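Home | About | Archive | Contact

Search this blog Go

How I applied for the records clerk job at Promum

Last updated: July

Several people have written to me about the Promum recruitment, so I am putting my notes in one place. I applied for the records clerk post in the spring round and got through to the interview. I did not get the job, but I was put on the reserve list.

There were seven vacancies in my round and 737 applicants. The list with roll numbers was pinned up outside the hall in Joklow, which is how I know the number. Kausar Sandhu, who sat at the desk next to mine in the written test, told me the round before that had fewer posts.

The application form is four pages. Page two asks for every job you have held, with start and end months. I had to dig out old pay slips for this and it took me most of an evening. If you have a gap, write "not employed" and the months. I left one gap blank and the form came back to me by mail.

The fee was 600 for the first post and 1000 if you applied for two posts on the same form. I paid for one. Keep the receipt, they ask to see it at the test and again at the interview. 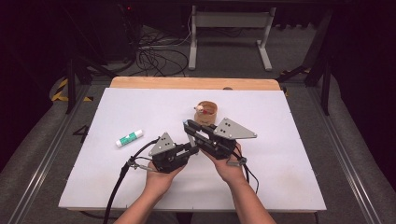

Two grippers and a small wooden cup on a white board.

The written test started at 9:30 in the morning and ran for two hours. The first part was filing and sorting, the second was arithmetic, and the last was a letter you had to write by hand. I ran short of time on the arithmetic. My letter was a reply to a person whose certificate had been sent to the wrong address. Mine was a page long and I think it could have been shorter.

For study I used the old Omerović workbook, which a cousin lent me. The filing exercises in it are close to what came up. The arithmetic chapters are harder than the test, so don't let them put you off.

The interview was five weeks later. Three people on the panel, fifteen minutes. They asked me why I had left Curel, how I would handle a missing file, and whether I could work the early shift. They also looked through my school certificates one by one. Bring the originals and one set of copies. The copy shop across the road had a long line that morning.

Results came by letter. The reserve list is good for one year, and if someone drops out they call the next name. I have not been called yet.

Kausar got a post and starts next month in the Joklow office. I am planning to apply again when the next round opens, this time for two posts. I have already started on the arithmetic.

Older post | Newer post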